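Fianza y estado del inmueble al finalizar el arrendamiento: ¿qué debe documentarse?

Foro de consultas vecinales — Sección Vivienda y arrendamientos
Publicado el 14 de mayo de 2024

Leena Heinonen
Residencia Brasano, bloque norte

Estimados miembros del foro:

Me dirijo a ustedes con motivo de la próxima finalización de mi contrato de arrendamiento, prevista para el mes de julio. La fianza depositada en su día asciende a 1.186 euros y la gestión del inmueble corresponde a la administración de fincas Kaufmann, que ha comunicado por escrito que realizará una inspección antes de la entrega de llaves.

El contrato establece que la vivienda deberá devolverse «en el mismo estado en que se recibió, salvo el desgaste derivado del uso ordinario». No se firmó inventario a la entrada. Se me entregó únicamente una hoja con la lectura de los contadores y una relación de llaves, en la que además falta la del trastero (nunca la recibí, y así lo hice constar en un correo que conservo).

Desearía conocer, en primer lugar, si las marcas pequeñas en la pintura de las paredes pueden descontarse de la fianza. En segundo lugar, si es aconsejable retirar por mi cuenta los elementos que añadí, o si conviene acordarlo antes con la administración. Y, por último, de qué plazo dispone el arrendador para efectuar la devolución.

Agradezco de antemano cualquier orientación.

Ritva Lehtinen
Colaboradora de la sección

Estimada Leena:

Procuraré responder por el orden en que plantea sus dudas, con la advertencia de que la normativa varía según el territorio y de que conviene acudir a la oficina municipal de vivienda si surge una discrepancia con la administración.

Sobre la pintura, el criterio habitual distingue entre desgaste y daño. Un leve cambio de tono, el roce junto a un interruptor o unas marcas diminutas en una pared se consideran por lo general consecuencia del uso. Los orificios de gran tamaño, las manchas extensas o una pintura de color aplicada sin consentimiento suelen recibir otro tratamiento. El tiempo de ocupación también se tiene en cuenta: no se valora igual una pared pintada hace 14 meses que otra con 72 meses de antigüedad, y el arrendador no debería repercutirle el precio íntegro de una renovación que ya le correspondía afrontar.

La falta de inventario inicial le obliga a ser especialmente cuidadosa con la documentación de salida. Le recomiendo fotografiar cada estancia, con las paredes, las puertas y sus herrajes, y anotar el estado de cerraduras y pomos en una hoja aparte.

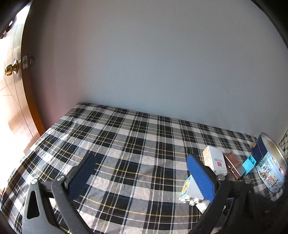
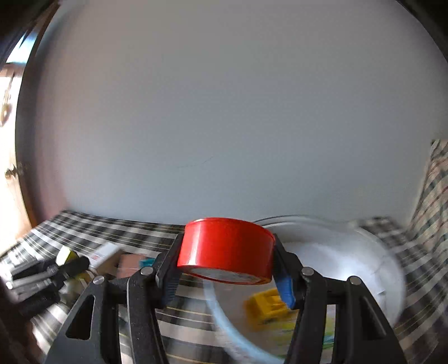 Pared, puerta entreabierta y mesa cubierta con tela de cuadros (primera imagen); rollo de cinta roja (segunda imagen).

En cuanto a los elementos añadidos, mi consejo es solicitar una respuesta escrita antes de retirar nada. Una estantería fijada a la pared puede interesar al propietario; si se desmonta sin aviso, quedará la obligación de reparar los orificios. La solicitud puede ser muy breve, siempre que identifique el elemento, la estancia y la fecha a partir de la cual se entenderá que debe retirarse.

El plazo de devolución figura con frecuencia en el propio contrato. Si el suyo guarda silencio, deberá atenderse a la norma aplicable en su municipio. Solicite en todo caso que cualquier descuento se acompañe de factura o presupuesto desglosado. Una cantidad global bajo el concepto «reparaciones varias» no permite comprobar nada, y puede usted rechazarla por escrito.

Respecto de la llave del trastero, acompañe copia de aquel correo al acta de entrega.

Atentamente,
Ritva Lehtinen

Vecino de Sestosier

Por mi parte, en la promoción Woltau me descontaron 40 euros por limpieza y no reclamé. Entiendo que tampoco compensa hacerlo por un importe semejante. Pinte usted toda la vivienda de blanco antes de irse y no tendrá dificultades.

Leena Heinonen

Agradezco ambas respuestas. He remitido hoy a Kaufmann la solicitud relativa a la estantería del pasillo y a las cortinas del dormitorio, y he pedido que la inspección se practique en mi presencia.

Me queda una duda sobre la recomendación de pintar. ¿Resulta prudente hacerlo antes de la inspección?

Ritva Lehtinen
Colaboradora de la sección

No lo aconsejaría por ahora. Si el contrato no lo exige, asumiría usted un gasto que quizá no le corresponde, y una aplicación irregular podría dar lugar a una nueva objeción. Espere al resultado de la inspección y pida que se recoja en un acta firmada por ambas partes — con copia para usted en el mismo momento de la firma.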